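About Drakano

Equipment planning for kitchens, canteens and teaching workshops

Drakano prepares purchase plans and budgets for organisations that intend to put robot arms into kitchens. We work for catering colleges, care providers and a few food firms. We do not sell equipment and we take no commission from those who do. Our fees are fixed before work starts and are set out in the engagement letter.

The office is in Nollatdale, on the first floor above the old seed merchant. There are 13 of us, nine with an engineering background and four with an accounting one. Each job is given one of each.

What we do

Most enquiries reach us after a client has already seen a demonstration and been sent a price. The price normally covers the arm, the controller and a standard gripper. It seldom covers the mounting, the guarding, the electrical work, spare fingers, software renewals or the hours of staff time needed before the machine does anything useful. We write those down, put a figure or a range against each, and give the client a five-year cost.

Before any of that we ask for a task list. A task list names the objects to be handled, where they start, where they end up and how often. "Help with washing up" is not a task. "Move a side plate from the counter to the rack, one at a time" is. Clients find the task list tedious. It is nonetheless the document on which every later number depends, and we will not issue a budget without it.

Where the client's own kitchen is still at drawing stage, or cannot be closed for trials, we work in simulation first.

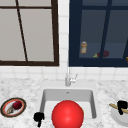

Simulation is charged as a separate line. A typical model takes 14 working days to build and check, and a further week to run the client's task list against the two or three arms under consideration. The purpose at this stage is narrow. We want to know which positions an arm must reach, whether one arm will serve or two are needed, and what sort of gripper the objects call for. A round item down in a basin and a thin utensil lying across a plate make different demands on the same hardware, and the difference often shows up in the quotation.

Simulation does not settle everything. Grip on greasy surfaces, cable wear, noise and the tempers of kitchen staff are all outside it. We list these in the report as open items, with an allowance against each.

How a plan is put together

A full plan runs to 47 pages in our current layout. The order of sections is fixed:

Task list and volumes
Room survey or room model
Equipment options
Purchase, lease and hire compared
Installation and building work
Training and staff time
Maintenance, spares and insurance
Disposal or resale
Schedule of payments

The disposal section was added at the request of a client who had three retired arms in a corridor. It has stayed in.

We compare purchase with lease on the same five-year basis, using the client's own cost of borrowing. We do not use list prices where a written quotation can be had. Quotations are valid for 90 days in our plans whatever the supplier states; after that we ask for them again.

Room surveys

Fitted furniture causes more late changes than the robots do. Tall cabinets, glazed doors and window posts stand where a shoulder joint wants to go. A door that is harmless when shut may take up a good part of the working space when open. The survey therefore records every door and opening window in its shut and fully open positions, along with shelf heights, handle positions and the clear depth of the worktop. The same rule applies to models.

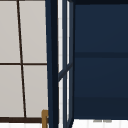
Words: Siwan Gough, Planning Lead
Page last reviewed: Sat 2 November

Cabinet interiors are treated as a separate zone. If the task list includes fetching from a shelf, we check reach with the door at several angles, and we check the gripper and wrist together. Suppliers quote reach to the wrist flange. The usable figure inside a cabinet is smaller, and in older kitchens it can rule out the cheaper arm altogether. In that case we cost two remedies, the longer arm and a change to the furniture. Taking a door off its hinges is sometimes the whole of the second remedy.

Handles are noted individually. A hooked handle, a bar and a recessed pull may each need a different approach, and a mixed set adds programming time.

Who we are

Siwan Gough leads planning. She joined from hospital catering, where she was responsible for replacing dishwashing lines, and she signs every plan before it leaves the office.

Anouk Lambrechts leads costing. She keeps the price file, negotiates access to quotations and writes the payment schedule. Questions about lease terms go to her directly.

Ula is our modelling tool. It was written in-house, it is not for sale, and clients receive its output as drawings and tables. Model files can be supplied on request at the end of a job.

Recent work

Motaung, a group of residential training kitchens, asked us for a phased budget covering two sites. The first phase was a single worktop cell with one arm. The model showed that a second arm would be needed for any task in which a plate had to be held steady, so the plan moved that purchase forward and put back the mobile base. Total spend over the period rose by about four per cent. The second site is waiting for its electrical survey.

Working with us

An initial call is free and takes half an hour. Please have a floor plan to hand, with dimensions, and a rough list of tasks. Clients with a financial year ending in March should get in touch before December if they want a finished plan in time for their budget round. We take on two new simulation jobs a month.

Complaints and corrections should be sent in writing to the planning office, quoting the plan number on the front cover.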